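About Pilen

Home
What we do
Courses
About us
Contact

Pilen is a repair school and workshop in Tatstead. We teach people to mend household electrical goods and small electronics, and we take in repairs from the public on the same premises. The school side and the workshop side share one building, one set of tools and one parts store.

How we started

Ward Geerts opened the workshop as a one-man repair counter after leaving a job servicing hotel kitchen equipment. The first premises were a former shoe shop on the high street, with a counter at the front and a bench behind it. Most of the early work was kettles, lamps, radios and vacuum cleaners. Customers often asked to watch, and a few asked to be shown how to do the job themselves. Ward began keeping the shop open in the evening for them, and those evenings became the first course.

The shoe shop was too small to teach in. Three people at the bench meant that the fourth stood in the doorway. When the old printing works on Nimri Lane came up for rent, Pilen moved there and has stayed. The building is plain and rather cold in December, but it has a level floor, good daylight on the north side and a loading door wide enough for a washing machine on a trolley.
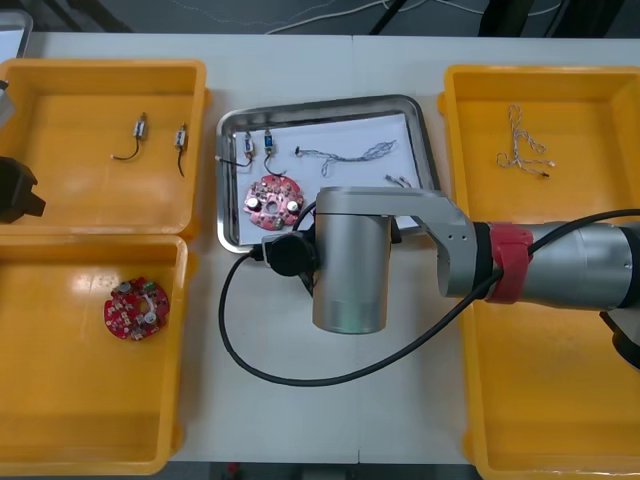 The name comes from the Swedish word for arrow. Ward's first delivery bicycle had an arrow painted on the mudguard, and people in the town already called it the arrow shop.

What we teach

Our main course is Basic Repair. It runs for 8 weeks, one evening a week, from 6.30pm to 9pm. No previous experience is needed. Students learn to use a multimeter, to test a plug and lead, to solder and desolder, to read a simple circuit diagram, and to decide when a thing is not worth mending. Most of the second half of the course is spent on items that students bring from home. We ask that these are clean and small enough to carry up a flight of stairs.

Further Repair follows on from it and covers motors, heating elements, switches and power supplies. Students on this course work on real jobs from the counter under supervision, and the work is checked by a member of staff before it goes back to the customer.

We also run a daytime course for people who are out of work or changing trades. It is longer, it includes stock keeping and customer service as well as bench work, and it ends with a placement. Some placements are with us. Others are with Zaltik, a firm in the next valley that refurbishes office equipment and has taken our students for several years.

Class sizes are kept small. We would sooner run the same course again in the next term than squeeze more people round the benches.

The workshop

The repair counter is open to everyone. Bring the item in, tell us what is wrong with it and we will write out a ticket. There is a small charge for looking at it, which comes off the bill if you go ahead. We telephone with a price before doing any work. If we do not think the repair is sensible we will say so, and you can either take the item away or leave it with us for parts.

We do not repair microwave ovens, gas appliances or anything that has been under flood water. We do not unlock phones. We can sometimes help with old radios and record players, but the waiting list for these is long and parts can take months to find.

Every ticket goes into a ledger, which is still kept by hand. The current volume opened at ticket 1221. Students are encouraged to read back through it, as the same faults come up again and again, and the notes on a job done years ago will often save an hour's searching.
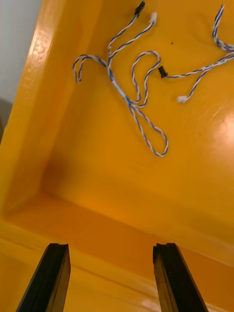 The parts store

A good deal of what we fit is second-hand. When an item is left with us for good, it is stripped and anything usable is tested, labelled and put away. Knobs, feet, hinges, screws and battery covers are kept as well as electrical parts. A missing foot is one of the commonest reasons people give for replacing a perfectly good toaster.

Parts can be bought over the counter. We do not post them. If you are looking for something in particular, please bring the old one with you, even if it is broken, as model numbers are a poor guide.

Who we are

Ward Geerts is still the head of the school. He teaches Further Repair and runs the counter in the mornings. The other teaching staff all came through the workshop, and 2 of them first came to us as evening students. The office deals with bookings, placements and the ledger, and is the best place to start with any question that is not about a particular repair.

Fees and bookings

Fees for evening courses are listed on the Courses page and include the use of tools and all consumables. There is a reduced rate for students, pensioners and anyone receiving benefits. The daytime course is free to those who qualify, and the office can tell you whether you do.

Places are booked by the term. If a course is full we keep a list and ring people in order when someone drops out. Please let us know as early as possible if you cannot take up your place.

Finding us

We are at the far end of Nimri Lane, past the allotments. The door to the counter is at the front and the door to the school is up the outside stairs. Anyone who finds the stairs difficult can come in through the loading door, where there is a bell and a goods lift. Parking is limited in the evenings. The bus from the station stops at the top of the lane.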